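Workshop tips: keeping a bench right for a gripper arm

Mellard fitted two arms to the packing benches at the Plorngate workshop in September. The notes below were collected by Ghada Azar from the people who work beside them. They cover surface, light, grip and the division of work between arm and person. Most apply to any small arm with a two-finger gripper and a camera at the wrist.

Surface

Use a plain matt top in a pale colour. Pattern, wood grain and printed grids all give the camera edges to find where there is no part. Gloss is worse than pattern, as the reflection moves when the arm moves.

Wipe the top at the start of each shift with a damp cloth and a drop of washing-up liquid, then with a clean dry cloth. Do not use furniture polish or silicone spray. Both leave a film that shines under the lamps, and silicone travels to the finger faces and then to the parts.

Tape marks are allowed outside the pick area only. Remove old tape the same day. Adhesive left for a week picks up lint and has to be taken off with white spirit.

Light

One strong lamp overhead gives one bright patch and hard work for the camera. Two weaker lamps, set at opposite sides and turned slightly away from the bench, give a more even result. Check the view with the gripper open and nothing between the fingers. Look for shine first, then for shadow.

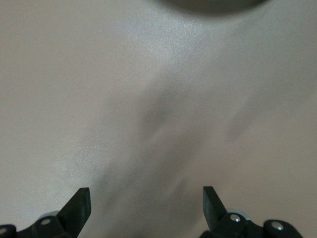 Wrist view, fingers open over bare surface. Bright patch near the top, soft grey shadow running down between the fingers.

A soft shadow is acceptable if it stays the same from one pick to the next. A shadow that changes is usually a person leaning in or a lamp on a loose arm. Tighten the lamp before altering any settings. Định Tạ lost most of a morning to recalibrating bench 2 when the fault was a wing nut.

Fingers and screws

Wipe the inner faces of the fingers at each break. Use a lint-free cloth, dry. If parts begin to slip, look for dust on the faces before raising the grip force.

Check the finger screws by hand with the correct driver, power off and the arm parked. Turn until they are snug and stop. Put a dab of paint across each head and the block beside it, so that any movement shows at a glance. Replace a screw with a rounded head at once; it will not come out later when it is wanted.

Keep a spare pair of fingers in a labelled tin on the shelf, with the driver in the same tin.

Who does what

The arm takes the repeat picks: lids, end caps and the flat Hakim brackets. A tray holds 80 lids and is changed by hand. Mixed orders, soft goods and anything with a loose cord remain manual work.

Time at the bench has changed more than the number of people. Packers used to stand at one station for the whole shift. They now spend part of it filling trays, clearing stops and checking finished boxes, and swap roles every 2 hours. Wrist complaints are fewer. Walking has gone up, so proper shoes matter more than they did, and the cushioned mats have been moved from the benches to the tray racks.

Clearing stops is the part people like least. Allow 10 minutes at handover for the outgoing packer to explain any that came up. Write them in the Wondora log with the bench number, the part and what was done. "Reset" is not a sufficient entry.

New starters pack by hand for 4 shifts before working with an arm. They learn what a good box looks like and can then spot a bad one.

Revised 14th December. Corrections to Ghada Azar, bench 1.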